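Search this site Enter keywords Go

Echo in Narrow Rooms: Do Wall Coverings Help?
Term project report by Mercy Magesa

Background

People in our building at Gadura complain that it is hard to follow a conversation in the back hallway. Hard surfaces reflect sound, and a narrow space sends it back and forth between the walls before it fades. I wanted to know if cheap wall coverings would make speech easier to understand.

Method

I read short word lists aloud from one end of the hallway while a listener at the other end wrote down what they heard. Each list was read with bare walls, with framed prints hung, and with wool blankets hung. Readings were done after 7 p.m., when the heating fan was off. In total the listeners wrote down 3,980 words.

Tile is a common wall finish in narrow rooms because it is easy to wash. It also absorbs very little sound, and framed pictures hung over it cover only a small part of the wall.

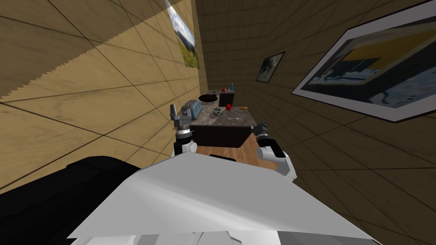
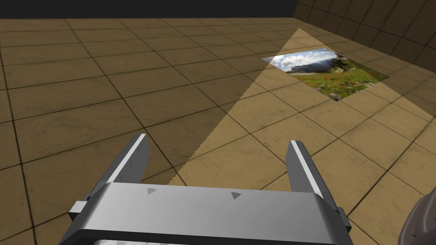
Results

Bare walls gave the most mistakes, 800 in all. The framed prints made almost no difference. With blankets the mistakes dropped to 259. Most of the remaining ones were words ending in "s" or "f". Tuesday's session had to be repeated – the fan came on halfway through.

Limits

I used one hallway and one reader. Listeners may also have got better with practice, as the blankets were always last. Next time I would change the order.

Comments (3)

Ermira Mujić: Did you try one wall covered and the other bare? I'd like to see that.

Mercy Magesa: No, I ran out of time. Both walls had blankets.

hallway_tenant: Please leave the blankets up!

Contact the Brornon Student Projects page | Copyright Brornon | Back to top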